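Home | News | Interviews | Shop | Contact

16/07/2018, by the Elow editors

The owner of the small laundry shop Tima has a strong opinion about socks. "People spend money on a good washing machine," she says, "and after that they throw the socks over a radiator." She opened the shop two years ago in a side street, and she still does most of the hanging herself.

We meet her in the back room in the morning, when the first wash is already finished. On a busy day she hangs up to 300 socks. I ask if it is not boring. "No, for me it is the quiet part of the day. The ironing is boring."

Her method is simple. She clips each sock at the top, and she keeps the two of one pair side by side. "Then you take them down together and you don't search."

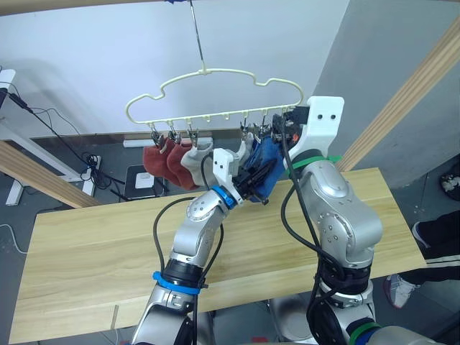

Socks on a clip hanger with a wavy outline.

The hangers she sells come from Clotetti, a small firm which she found at a fair. Before, she used wooden pegs on a line, but the line needed too much room. "I have only 30 square metres," she says. "A hanger I can move to the window, and in the evening I move it back."

And the socks that lost their partner? She laughs and shows me a drawer. "I keep them until September. Some customers come back and ask, most of them don't."

Next year she wants to open a second shop in Hudec, with more space for drying.

Contact | © Elow 2018 | Back to top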